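Felt bins: does anyone really keep using them?
Home & Storage > Small Stuff, Drawers, Desks

plenellpatty
I bought two of the gray felt bins from Kitero in March, the square ones with the smooth lining. The plan was one for the craft table and one for the hall. The hall one now contains a single glove and a feeling of failure. Do these things work for anybody, or do we all just like how they look in the store?

drawerdown
They work if you stop asking them to be furniture. Mine holds whatever was on the table when company rang the bell. Company leaves, I dump it out, I feel organized for 90 seconds.

gurnetti_fan
Disagree with the whole category. Felt collects lint, cat, glitter, and crumbs, and then it holds on to them out of spite. I went to the clear plastic Gurnetti boxes and never looked back. You can see what's in them and you can hose them off.

plenellpatty
You can see what's in them is exactly my problem with clear boxes. I know what's in there. I don't want to be reminded at dinner.

drawerdown
+1

obeidat_shelf
Lint roller, once a week, done. The lining is the good part anyway. Stuff slides out when you tip it, and the soft walls don't scratch the table. I've had mine longer than any of my plastic ones, which all cracked at the corners.

gurnetti_fan
Your plastic ones cracked because you bought cheap plastic ones. Also nothing stands up in a felt bin. Put a bottle in and it's on its side by lunchtime.

obeidat_shelf
So let it lie on its side. It's a bin, it doesn't have to salute.

Mine, with one thing in it, which I consider restraint:

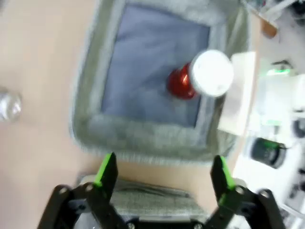 Gray felt bin, lavender-blue lining, red thing with a white top having a lie-down.

gurnetti_fan
Thank you for posting my argument for me.

plenellpatty
OK but that lining is a much nicer color than mine. Mine is sort of oatmeal. Did they change it?

obeidat_shelf
No idea, I took what was on the shelf. The fuzzy rim is the same on all of them as far as I know.

drawerdown
What's the red thing? Shaker?

obeidat_shelf
It's whatever was in my way. See your own post above.

gurnetti_fan
Tighten the cap, is all I'll say. You can't hose off felt.

plenellpatty
Moving the hall bin to the craft table tonight so at least the two of them can be useless together. The glove is staying in it for now.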